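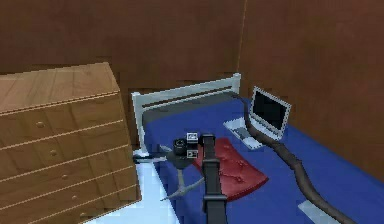
Club notes, week whatever

Posted 2021-04-07

Quick one tonight, I have a lab report due and I have not started it. But I promised I'd keep this thing updated through the end of the semester so here goes.

We have moved on to the bedroom. Kitchen is done (well, "done") and the bedroom is the second environment for the Kosside challenge. For anyone who just got here: Kosside is the student manipulation contest we signed up for back in September, everything in simulation this year, you submit a policy and they run it on rooms you have not seen. Our team is Flosley. Please don't ask about the name, there was a vote and I lost.

The task for this round is tidying a bed. Arm has to pick the named thing off the bed and put it on top of the chest of drawers. So "put the cushion on the drawers", "put the laptop on the drawers", etc. The wording changes, the layout changes, colors change. Right now I'm on a blue sheet layout with a red cushion in the middle and I've been staring at that blue so long my eyes hurt.

Stuff that happened this week, no particular order:

Cushion. Ugh. It's a rigid body with a tufted mesh on it, dimples and all, and the collision shape did not match the mesh. So the fingers closed on what looked like air and the cushion came up anyway, hovering. Looked haunted. Swapped the collision shape for a convex decomposition and now contact happens where you'd expect. But it's slower. Sim step time went up enough that our overnight batch doesn't finish overnight anymore, it finishes in the middle of my 10 am class.

Still not sure how many hulls is the right amount. I went too high first and everything crawled, went too low and it was a brick. Left it in the middle and moved on. If you know a good rule for this leave a comment.

The hose. There is a long dark brown hose thing in the object pool, it gets dropped on the bed as a distractor, and it is a chain of little capsules linked together pretending to be flexible. When the arm brushes it the whole chain starts to jitter and sometimes it just launches. I watched one leave the room. We turned the joint damping way up and it mostly lies there now, which is all I want from it.

Also the policy LOVES the hose. Ask for cushion, it drifts toward the hose. I think it's that in our kitchen data anything long and dark was a handle and handles were usually the right answer. So we need more demos where the hose is there and gets ignored. Boring but okay.

Demos. We have 753 recorded so far for the bedroom. The goal was 500 so that sounds great, except I went through a pile of them on Sunday and a bunch are junk. Arm starts, wanders over, person driving it gets stuck in a bad wrist position, gives up, and the recording got saved as a success anyway. The success check was only looking at whether the object was higher than the bed at the end. Held in the air counts! Dropped and bounced at the right second counts! Fixed that, it has to be resting on the chest with the gripper open and moving away. Rerunning the check on all the old ones while I type this.

I'm guessing we drop back under the goal. Fine. Rather have that than train on garbage for two weeks again. (Yes again. See the kitchen post.)

Teleop. We've been driving with a game controller and it's rough on the wrist rotation. The layouts where the chest sits at an angle to the bed are the worst ones, you have to swing over from the bed and turn the wrist at the same time and your thumbs just aren't made for it. We tried the Seltico plugin that lets you drive with a phone, tilt the phone and the wrist tilts. Much nicer for rotation! Terrible for moving straight down. It slides sideways every time. So now two people do it, one with the controller for position and one with the phone for rotation, and it's honestly the most fun anybody's had in the lab room all year. Lots of yelling. Not sure it's good data. The motions come out kind of lurchy when the two people disagree.

Camera views. Contest gives you a wrist view and one fixed view from behind and above the arm. The fixed view has the arm itself right in the way a lot of the time, so when it's reaching over the bed you lose a chunk of whatever's underneath. I wanted to add a side camera and then reread the rules and no, you can't. So wrist view has to carry the last bit of the reach. Wrist view resolution is tiny. We're cropping it and that helped a little, I'll post numbers once I have ones I believe.

Laptop. Haven't really started. It spawns open. Do you grab the screen? The base? Every way I tried it by hand, it tips as soon as it leaves the mattress and then it's dangling. The rules just say it has to end up on the drawers, nothing about which way up, so maybe dangling is ok?? I emailed the organizers. No reply yet. My plan for now is grab the base by the near side and go slow.

Textures. Somebody asked in the comments why our renders look kinda blocky. It's that we render low res on purpose, policy gets a small picture anyway, and the lab machine has one graphics card that we share with the Nic Giolla people down the hall (the other student team, they do the drone stuff, they are nice but they book it at all hours). Pretty renders can wait for the poster.

What didn't work at all: turning on random lighting. I set the range too wide and half the episodes were basically night. Policy just sat there. Narrowed it, retrain is queued.

To do before next meeting

finish recheck of the old demos
more hose demos, hose in different spots, not always next to the pillow
fix the spawn bug where small flat stuff lands half inside the sheet
ask about the laptop again
somebody please write down what the friction values are, I found 2 config files and they dont agree
book the card before Nic Giolla does

On that spawn bug, I thought it was the sheet mesh and spent an evening on it. It's not the sheet. The flat items have their origin at the bottom face and everything else has it in the center, so the drop height comes out wrong for them. One line fix probably. Haven't written the line.

If you're at our school and want to join, we still need drivers for demos. You don't need to know any code, you just need decent thumbs and some patience, first session is mostly knocking things off the bed while you get teh hang of it. Same room, same time as last semester. Bring your own controller if you have one, ours has a sticky left stick and we've all started compensating for it, so that's in the data now too.

OK lab report. More after the retrain finishes.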